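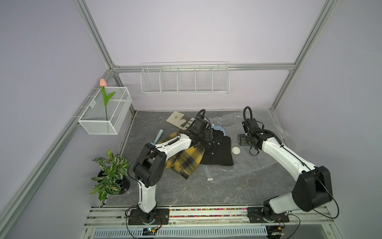
Workshop notebook, packing corner
May 25, 2026
Reading time: 2 minutes

Started on the garment unpacking notes for Hetley. They want a written routine for shirts that arrive bagged, and a view on what to do with the packaging afterwards. Rasa Kuusk has the order sheet. I am keeping the day-to-day here and will copy the clean version into the Climham folder when it settles.

Setup first. The work surface is the dark grey marble-patterned one and stays that way for now. I had wondered about covering it with something lighter, but the veins are thin and pale fabric stands out well against the grey. Dark socks and navy items will be harder. Leave that for the second batch.

The long white rack stays on the back rail. Five compartments, nothing assigned to them yet. My proposal, left to right:

1 collar strips and card
2 paper packets
3 zip bags fit to use again
4 torn bags
5 labels and tags

Rasa would like labels nearer the front, in the mesh basket on the left. The tulip is in there at present. It could share, but small tags would drop down beside the stem and be a nuisance to fish out. I have left the basket alone, and the plant under it too.

Shirts. The ones I want for the first page of the routine are the yellow check and the plain light blue. They behave differently. The check is soft and goes into a heap the moment you let go of it, so it needs opening out fully before any folding. The blue keeps a fold better and can be squared up from where it lies.

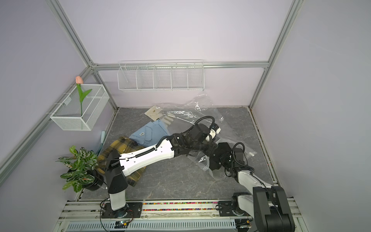

Clear plastic is the main trouble. A big bag spreads over everything and throws the light back at you, and it is easy to lose a flat packet or a strip of card near it. Order I would write down: large bag first, pressed flat and folded in thirds. Then the zip bags, closed before stacking. Card next. Clothes last, when there is space to lay a sleeve out straight.

Rasa disagrees and would lift the clothes out first to keep them clean. Fair point for white shirts. We will try it both ways with the Skostitmont stock and write up whichever is less bother.

Fold size: the Ots folding board gives a width of 30 cm, and Hetley's shelf boxes take that comfortably. Sleeves back, sides in, up from the hem twice, collar on top. Label at the collar should face up so the size can be read without unfolding.

The full order is 122 shirts. Spare zip bags come in cartons of 900, far too many to store in this corner, so one carton at most and the rest stay at Climham.

To do
- ask Hetley if they want the card strips back or recycled
- compartment labels for the rack, plain white, large print
- find out whether the October delivery is bagged the same way

Workshop notes, Climham. Questions to Rasa Kuusk. © 2026 | Back to top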